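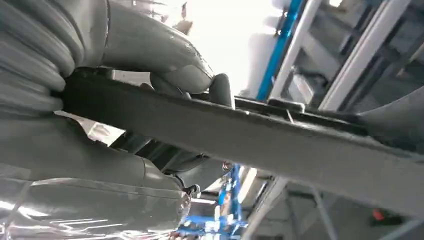
Skeltine Parts Register, version 2

The register lists loose parts held in the Trekesov storeroom that arrived without a drawing or a part number. Each row is one physical item. Parts are described by shape and finish first, and a function is entered only when someone has matched the part to an assembly. A long, flat, dark gray bar with a thin raised lip on its upper edge is therefore entered as "bar, flat, lipped", and the small lighter tab near its middle goes in the attachments column as "clip or tab". Surface dust is recorded under condition, as the part was found.

Maintainer: Akash Pal
Last revised: 7 October 2020

Contents

parts.csv: main table, 151 rows
attachments.csv: clips, tabs, wires and brackets still fixed to a part, keyed by part_id
terms.txt: permitted shape and finish words
rejects.csv: rows withdrawn after a match was found in the Eltinell catalog

Fields in parts.csv

part_id: integer, never reused
shape: one term from terms.txt
finish: matte, satin, glossy or mixed
color: plain color name, no paint codes
length_mm: longest straight dimension, blank if over 2000
condition: free text, 200 characters maximum
location: bin or rack label
function: blank unless confirmed

Measuring

Lengths were taken with a steel tape, end to end, with attachments left in place. A raised lip counts toward width but not toward thickness. Curved pieces that could not be separated from a bar without tools are recorded as part of the bar, with "joined" in the condition field.

Known problems

Color terms are inconsistent in rows entered before May. "Dark gray" and "charcoal" were both in use and have not been merged. Material is not recorded at all. The first version had a material column filled in by eye, and enough entries were wrong that it was dropped.

Several bars from the Khurana delivery share a location label. Match on part_id and ignore location for those rows.

Changes

Version 2: material column removed, attachments moved to a separate file, rejects.csv added.

Corrections

Send the part_id, the field name and the new value to the maintainer. Changes to shape need a second person to look at the part.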